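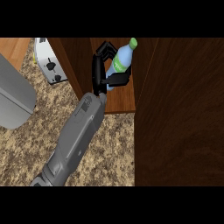 Robotics Club Update
March – by the Ovport newsletter desk

Quick one this month, deadline is in an hour. The Tedcombe robotics club is still all in on the kitchen task for the simulation round. Arm goes to the cabinet, grips a bottle of water, brings it down to the counter. Sounds easy. Isn't.

Team name is Trototis now, by vote, no more emails about it please.

Where things stand: 193 logged runs on the current grip settings. The fingers are the hard part – too tight and the bottle shoots out sideways, too loose and it slides. The wrist angle got redone twice. Cabinet door has to be fully open or the forearm clips it, so fix that in your start file before you run anyting.

Goal is over 1000 runs before the Ferreira meet. Each team gets 5 scored tries there, new bottle position every time. No restarts.

Need: people who can leave a computer running overnight. Also somebody to clean up the run log, it's a mess. Sign up sheet is on the lab door. We meet at 4 pm, same room, bring your own charger becuase the spare one is gone.

Comments (3)

gearbox_mom: Is the Ferreira meet open to parents?

tk88: my start file still has the door half shut, which folder is the new one in

oldlab: Try more friction on the fingertips before you touch the wrist again. Worked for us.

Recent items
Chess club moves to the library
Ovport science night sign-ups
Bus changes for spring meets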